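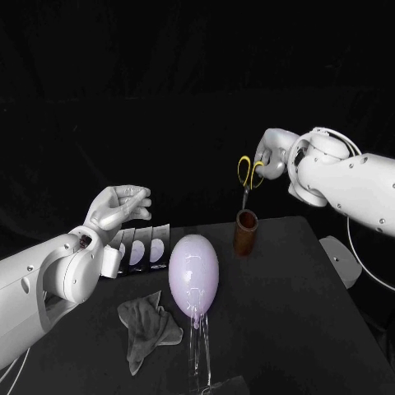
Page last updated: August

Grenden Cutting and Trimming Supplies
Equipment Catalog, Section 3: Hand Scissors for Classroom and Workroom Use

The Hemum Supply Office stocks general-purpose hand scissors for schools, libraries, sewing rooms and print shops in the Govdale service area. Items in this section may be ordered by any registered account holder. Orders are filled from the Nair warehouse.

General-Purpose Scissors, Item 1022

Item 1022 is the standard pair supplied under the office's general agreement. The blades are stainless steel, joined by an adjustable screw, and are ground for paper, light card, ribbon and most woven cotton. The handles are molded plastic with one larger loop, and the pair may be used in either hand. Handle color varies by production lot and cannot be specified on an order.

Item 1022 is not intended for wire, sheet plastic, leather or carpet backing. Cutting these materials will damage the edge, and pairs returned with damage of this kind are not covered by the replacement terms below.

Fabric Shears, Item 126

Item 126 is a bent-handle shear for bench cutting. The lower blade rests flat on the table so that cloth stays in place along the cutting line. It is supplied for right-handed use; a left-handed version is available on request and normally takes longer to arrive. Workrooms are advised to mark fabric shears clearly and to store them apart from paper scissors — a short period of use on paper is enough to dull the edge for fine cloth.

Packing and Order Quantities

Item 1022 is packed in boxes of ten. Item 126 is packed singly in a card sleeve. The warehouse holds nearly 400 boxes of Item 1022 before the start of the school year, and accounts placing large orders for that period should submit them early. Part boxes are not supplied. Storage blocks and wall racks are listed in Section 5.

Care and Adjustment

Wipe the blades with a soft, dry cloth after use. Adhesive from tape or labels may be removed with rubbing alcohol, applied to the cloth and kept away from the handles. Place one drop of light machine oil at the screw twice a year, open and close the blades several times, and wipe off the excess.

If the blades fold the material between them, tighten the screw by a quarter turn and test on scrap. If they are stiff to open, loosen it by the same amount. Scissors should not be placed in a dishwasher or left to soak.

Sharpening Service

Fabric shears may be sent to the warehouse for sharpening. Each pair must be closed, wrapped and labeled with the account number. Item 1022 is not accepted for sharpening and should be replaced when worn.

Replacement Terms

Pairs with a loose rivet, cracked handle or misaligned blades on delivery will be replaced at no charge if reported within 30 days. Please keep the box label, as the lot number is required with every claim.

Inquiries

Questions about this section should be addressed to Josée Kowalchuk, Catalog Supervisor, Hemum Supply Office, Govdale. The order desk closes at 4:30 p.m.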